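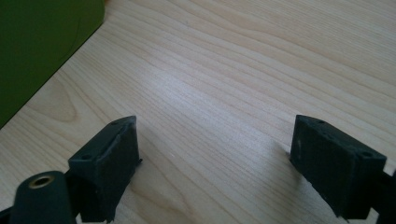 The Great Table Question, part two

Regular readers will remember that in April we asked what should be done about the tables in the Trurmont reading room. We had 219 replies, which is more than we got about the roof, the parking and the closing of the footpath put together. People have feelings about tables.

A fair number of you want them oiled. Slightly fewer want them varnished, and the two camps appear not to be on speaking terms. One reply ran to four sides and included a history of beeswax. Another said only "leave them alone", underlined until the pen went through.

We have gone with oil. Varnish looks splendid for a year and then somebody puts a hot mug on it, and the ring is there until the building falls down. Oil can be patched on a wet afternoon with an old vest. The tin from Skakel costs more than we would like, but it doesn't smell of fish, and the last one did. Those of you who were at the spring supper will not need reminding.

The reading room will be shut for 2 days while it's done. Books due back can go through the slot in the side door on Lamodell Lane – the slot is narrow, so atlases will have to wait.

While we're at it, the tall lamp by the window is being replaced with one from Lumenta. The old one has been humming since before most of us joined, and a small group has asked if it can be kept for sentimental reasons. It can, at their house.

Coasters will be provided afterwards. We have bought 200. Please use them, and please stop taking them home.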